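3.2 Episode collection

All demonstrations and autonomous rollouts were gathered on the Skurnden cell, a single-arm station built for picking from an open bin. We divided collection into two phases. In the first phase, an operator drove the arm by hand controller and completed grasps from start to finish. In the second phase, the policy trained on the first-phase data proposed each grasp, and the operator stepped in only when a proposal was rejected by the safety check or when no grasp had been closed after 42 seconds. Both phases use the same episode format, so that the learner receives them as one stream with a source flag attached to each transition.

An episode begins after the operator has mixed the blocks by hand and cleared the workspace. The arm moves to a fixed start pose, a reference image is stored, and recording starts. It ends on a successful lift, on a timeout, or on an operator stop. A lift counts as successful if the gripper reports a closed width above its empty threshold and the block is still held at the top of the motion. Stops are kept in the data with their own label, as we found that removing them made the policy too willing to push against the bin walls.

Figure 2. Grasp attempt in the Skurnden bin, fixed camera.

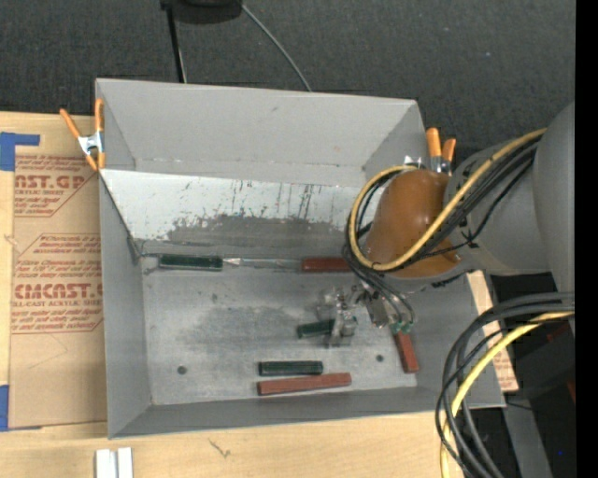 Block placement was left uncontrolled apart from the mixing step. Earlier work on the Dritden set used a printed placement guide, which gave even coverage of the bin floor but very few examples of contact between objects and walls. We wanted the reverse balance, and the bin geometry helps to produce it. Blocks that reach the sloping panel tend to settle at its foot, as with one green and one reddish-brown block in Figure 2, and a grasp there must allow for the panel on one side. Blocks closer to the front can end up side by side, where the gap between them may be too narrow for a finger. We did not filter out such layouts, even when the operator judged that no direct grasp was possible. In those cases the operator was asked to make a short push first and then attempt the grasp within the same episode.

Viewpoint was a second concern. The fixed camera gives a stable view of the bin, but the arm reaches in from one side and hides part of the interior for much of each approach. In Figure 2 the gripper overlaps one end of the central green block, and the robot's housing and cables block part of the right wall. We therefore treat the image stored at the start pose as a separate input and pass it to the network along with the current image. The network is not told which parts of the current image are hidden. An ablation without the stored image is given in Section 5.

Labeling was done in two steps. The Lema tool assigned a first outcome label from the gripper signal alone. A second reader, who had not operated the arm during that session, then reviewed the final seconds of each episode and either confirmed or changed the label. Most changes concerned grasps that closed on the tip of a block and let it rotate during the lift. These were marked as successful if the block stayed in the gripper, with an extra field recording the rotation. The extra field is not used in training.

The first phase produced 291 episodes and the second produced 376. We held out the last session of each phase for validation and did not tune on it. Splitting by session was preferred to splitting by episode, given that neighboring episodes share lighting, camera pose and gripper wear. The camera was recalibrated before every session, and sessions in which the calibration check failed at the end were dropped in full. Two sessions from December were lost in this way and are not included in the totals.

For training, images were cropped to the bin rim with a small margin and resized. Color was kept, since the Amo baseline uses it to separate touching blocks and we wished to compare the two methods on equal input. Random shifts in brightness were applied to both the stored and the current image, using the same shift for the pair. No geometric changes were applied, because the action is expressed in the camera frame and any such change would have to be carried over to the action label as well.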